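Winter bedding drive returns to Pleltdale for June

If you have been meaning to get to the bottom of that pile at the end of the spare bed, the good people at Gela would very much like to give you a reason. The neighbourhood clothing and bedding swap is on again right through June at the old Bühler building in Pleltdale, and everyone in town and out along the Clorville road is warmly invited to bring whatever has been folded up and forgotten since last winter.

Last year's swap found new homes for 2399 items, which was a lovely surprise to all of us who remember the first one, when a few card tables and a kettle were plenty. The hope this time is to get at least 1000 blankets and quilts through the door before the really cold mornings set in, with jackets and jumpers very welcome alongside them.

Silvan Oberholzer, who has looked after the sorting tables for four winters now, says the best place to start is wherever the bedding has ended up, and for a good many households that is on top of the bed. Pull everything into one stack, he suggests, blankets with blankets and jackets with jackets, and clear off any cords or power strips before you begin so they don't get bundled up with the woollens (it happens every year, and phone chargers are the worst of it!). Then open a big soft bag right there on the mattress and fill it from the pile, heavy things first.

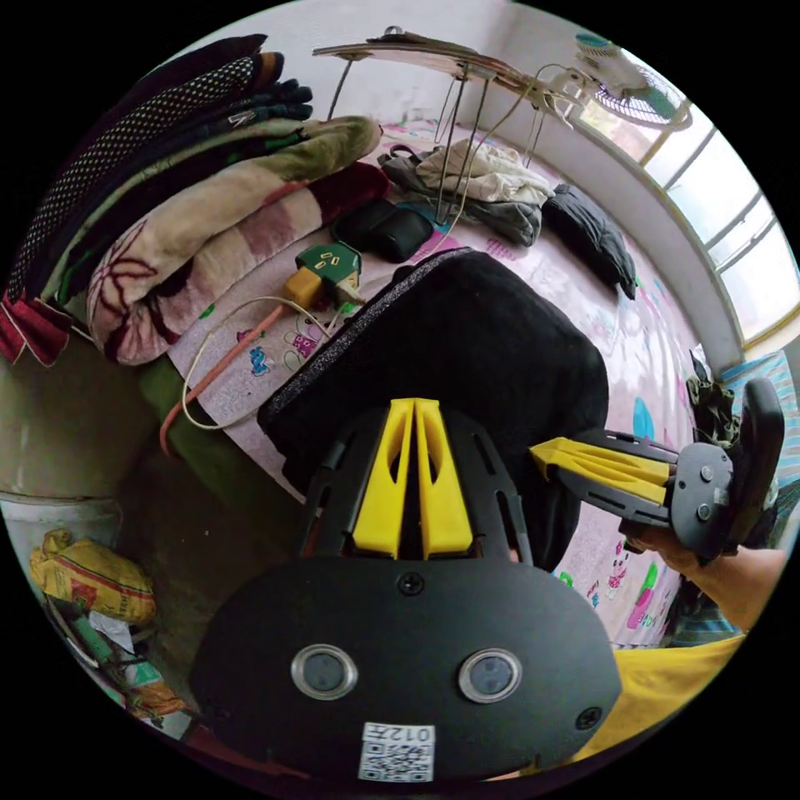
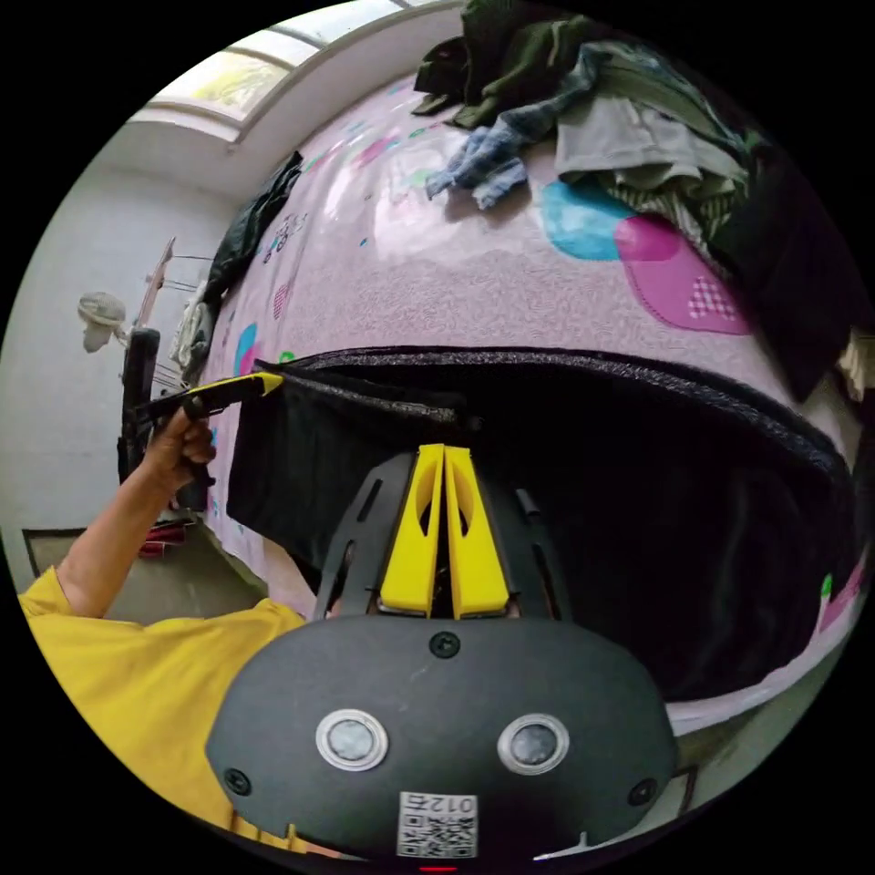

A black bag on the bed, with clothes still waiting behind it.

Nour Awwad would add one thing to that, having packed up a whole household's winter clothes last year: leave the zip until the very end, and don't kneel on the bag to get it closed. She went through two good bags that way before she learned to take one jumper out and start another bag, and she reckons padded jackets are the real culprits, as they puff up again the moment you let go of them.

Bags can be any size or colour, and you'll get yours back if you pop your name on a bit of masking tape on the handle. Please wash everything beforehand and check the pockets. Small tears are fine, as the mending table will be running again beside the front door, but pillows and electric blankets can't be taken this year, I'm sorry to say.

Doors open at 9 each morning and close at 4, and there is parking for a few cars around the back, off the laneway. If you can't manage the stairs, ring the bell at the side gate and somebody will come down and carry your bags up for you. Tea is on all day, and a plate of something home-baked is always appreciated.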